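We use cookies to remember your settings and count visits. Accept | Manage preferences

Mugs at work keep disappearing – buy a new set or ask people to bring their own?

Posted Wednesday, January 24, 2018 in Office & Workplace

I look after the kitchen for a shared office in Cemdale. We bought a full set of matching white mugs in October and now there are hardly any left in the cupboard. I know some are on desks and a few got chipped, but I can't account for the rest. The building manager has given me $400 for the year to cover all kitchen things, including dish soap and tea towels. Should I replace the set or tell everyone to bring their own? We have 58 people on the list but a lot of them are only in a couple of days a week.

cupboard_watch

Bring your own. We went that way at our place and stopped buying mugs completely.

tovthorpe_north

We've tried both. Matching sets look nice for the first month, but people carry them off because they all look the same and they don't feel like they're taking anyone's in particular. With odd ones, everybody knows which is theirs and it comes back to the sink.
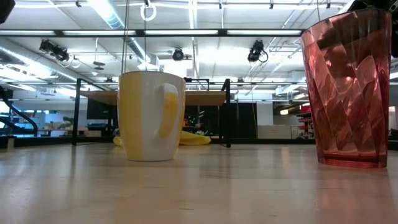 What I would do is buy a small number of plain ones for visitors and keep them on a separate shelf. Thrift stores are fine for this. I paid up to $2 each, and the colour doesn't matter. Send one email asking staff to bring a mug and a cold drink cup from home, and say that anything left in the sink on Friday afternoon goes in a box under the counter. Ours sits there for a month and then gets donated.

Check whether your dishwasher is hard on printed mugs before people bring in their favourites. Ours took the lettering off several and there were complaints.

harju_lane

Agree with the above except for the box. We had one and it just turned into a second cupboard. Also look in the meeting rooms before you spend anything – I found nine mugs behind a projector screen.

Related topics
Who should empty the office dishwasher? (1,657 views)
Getting tea stains out of white cups (1,331 views)
Fridge clean-out notice, wording that works
Is Statolia descaler safe for kettles?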